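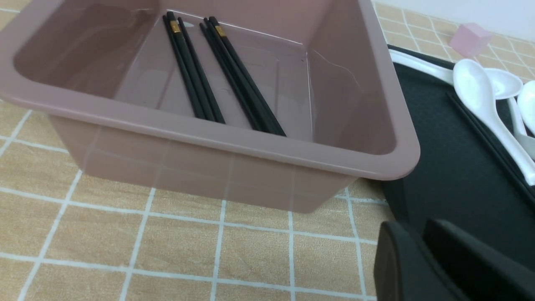
4.2 Entering catering requirements

Catering requirements are entered in Trillow after the delegate list is locked and before the venue order is sent. Each meal is a separate record, and each record holds its own head count, service style and tableware lines. Tableware is listed by item. Bundles of black chopsticks set out in a pink plastic basin, for instance, take two lines: one for the chopsticks (type: utensil) and one for the basin (type: container).

1. Open the event file and select Meals.
2. Select Add Record. The record number is assigned by the system and cannot be edited.
3. Enter the head count. The field accepts values from 1 to 3,000. For larger events, split the meal into two records.
4. Select the service style: seated, buffet or boxed.
5. Add the tableware lines. Leave the supplier field blank if the venue provides the item.
6. Select Check. Lines with errors are marked in red.
7. Select Save.

Note: Dietary codes are imported from the delegate list. Do not type them into the comment field – comments are not printed on the kitchen sheet.

Caution: Changing the service style after step 7 deletes all tableware lines in the record.

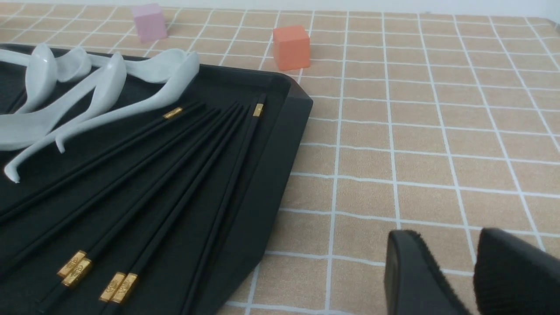 Ornix Chuang

4.3 Sending the order to the venue

Orders go out through the Tritisier link. The link must show Connected before you start.

1. Select Orders, then Prepare.
2. Choose the meal records to include. An order can hold up to 11 records.
3. Confirm the delivery entrance and the set-up time (24-hour format, for example 06:30).
4. Select Send.

The venue has 3 working days to accept. Until then the order shows as Pending and the head count can still be changed. After acceptance, changes require a new order.

Note: Error 628 means the room assigned to the meal has no floor plan on file. Attach the plan under Rooms and repeat step 4.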